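Note : 4 sur 5. Achat d'avril, avis rédigé le 14 novembre 2020.

J'ai acheté le kit Hiltura pour notre atelier partagé. C'est une paire de pinces à main, à monter soi-même, avec lesquelles on fait les gestes d'un futur bras robotisé. Je ne suis pas ingénieur et le français n'est pas ma langue maternelle, je prie donc le lecteur de pardonner quelques mots techniques mal choisis.

## Le montage

La boîte contient 99 pièces, vis comprises. La notice est claire jusqu'à la page des doigts, ensuite elle devient très courte. Il m'a fallu deux soirées. Je conseille de ne pas serrer les vis des doigts avant d'avoir vérifié que les deux mâchoires sont bien en face l'une de l'autre. J'ai dû démonter la première pince pour cette raison.

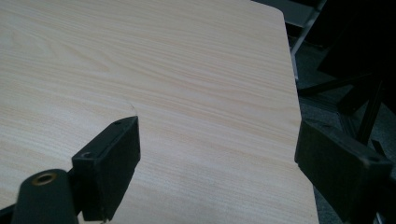

*Les doigts écartés au-dessus du plateau.*

Les doigts noirs sont épais et inspirent confiance. L'ouverture est large, ce que j'apprécie beaucoup pour les objets mous. Sur le kit Drelter, que j'avais essayé auparavant, les doigts étaient plus fins et pliaient quand on serrait un peu fort.

## À l'usage

Nous travaillons surtout avec du linge et des paniers. Prendre un tissu par un coin demande de la patience : il faut descendre doucement, presque à plat, puis fermer. Après 50 essais, ma main gauche restait moins habile que la droite, mais c'est sans doute ma faute et non celle du matériel.
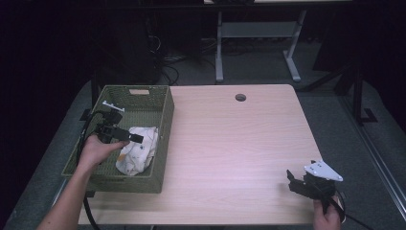 Le point faible, à mon avis, ce sont les câbles. Ils sont assez souples, mais ils tirent sur le poignet dès que l'on tend le bras, et je dois souvent penser à leur chemin avant de commencer un geste. J'ai commandé chez Aasen des attaches en tissu, qui aident un peu. Une version sans fil me plairait, même plus chère.

Le logiciel Hasto, fourni avec le kit, a reconnu les deux pinces au premier branchement. L'étalonnage est par contre à refaire à chaque démarrage et je n'ai pas trouvé comment l'enregistrer.

**Pour :** doigts solides, grande ouverture, pièces bien ajustées.

**Contre :** câbles gênants, notice incomplète, étalonnage à répéter.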